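Bag Day at Kencombe

So I finally got to go inside the Jullula factory! Our swim club has been buying their team backpacks for years, and every December they open the Kencombe plant to coaches and equipment managers. I'm the equipment manager (meaning I answered an email once), so off I drove with a thermos and a list of complaints about zipper pulls.

Keyvan Asadi met us at the door and walked us straight to the cutting room. It's louder than I expected. They stack the polyester in layers on a long table and a blade goes through the whole pile in one pass, 98 layers on the day we were there. The scraps go in a bin and come back as the little luggage tags they throw in with big orders. I have a drawer full of those and never once wondered where they came from.

Sewing was my favorite. There are 30 stations, and Soudabeh Taheri let me try a bar tack on a practice strap. Mine came out crooked, hers took two seconds. She showed us where shoulder straps usually fail — right at the top seam, if kids swing the bag by one side — and how the Paver backpack gets a second row of stitching there. That's the one we're ordering next season.

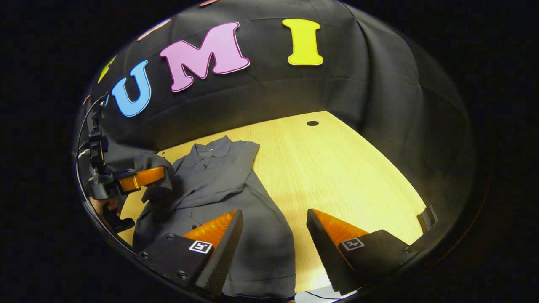 Bright letters on the gray backdrop, light wood table in front.

After a coffee break we got to the decorating side, and I took way too many notes. Screen printing is still cheapest for one-color logos. Embroidery looks great on the end pocket but puckers on thin fabric, so Yichen Xue steered everybody toward a patch for the lighter drawstring bags. Send your logo as a vector file, please! She told us 600 orders last year came in with a blurry picture pasted in an email, and I'm pretty sure one of them was ours.

The last stop was the warehouse, with room for 2,000 duffels on the top racks alone. I asked about the zipper pulls. They're switching to a longer cord pull made by Ranjbar, and I got to tug on one with wet hands (I ran to the sink, I was serious about this). Much better.

Lunch was sandwiches, a bit dry, but good cookies. If you go, wear flat shoes and park behind the building, the front lot fills up by 9 a.m. I came home with a sample Paver in navy and my daughter has already claimed it.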